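Tabletop set passes 1,495 episodes

Aug 12, 2022

Big month for the tabletop project! When we last wrote in June, Brendan Mac Giolla had just gotten the simulated arm to behave itself around curved surfaces, and we had 429 demonstrations we were willing to train on. We now have 1,495, all of them driven by a person and all of them replayed once before going into the Olvera set.

Most of the new episodes come from what we've been calling the clutter tables. Each one starts with a fresh draw of surfaces, dishes and odd little objects, and the operator gets a one-line instruction and a time limit. Yareli Quezada wrote the shuffling code (it's called Skaltudia, don't ask us to pronounce it) and she has been merciless with it. Marble with heavy veins, shiny things on shiny things, shapes that are a pain to grip. We love it. The policy we trained in the spring had only ever met plain tabletops, and it fell apart the first time we gave it a patterned one.

Every episode is saved from more than one viewpoint, and the views can be wildly different from each other. One may have the target right between the fingers while another is nearly all arm. We keep both kinds. A learner that only gets tidy views will be lost the moment its own elbow blocks the table, so the blocked ones go in with everything else. 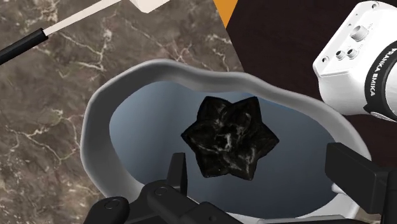
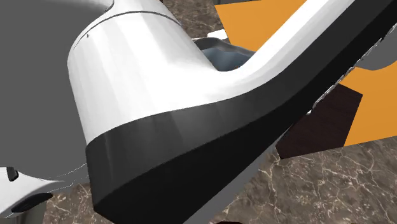

Two simulated views from a clutter table: the black star in its bowl, and the arm up close over brown marble.

A few notes for those of you pulling the data. Failed grasps are now kept and tagged instead of thrown out, and there's a separate field for episodes where the operator let go and tried again. Those retries are gold! The instruction text has been cleaned up too, so you shouldn't run into "pick the thing" anymore. If you wrote a loader for the June release, it will need a small change to read the new tags, and Brendan has put a patched version in the Zungate folder.

Next up are 17 new objects, most of them soft or lopsided, and five more operators who start practicing this month. If you'd like a turn at the controls, write to Yareli and tell her which hand you use.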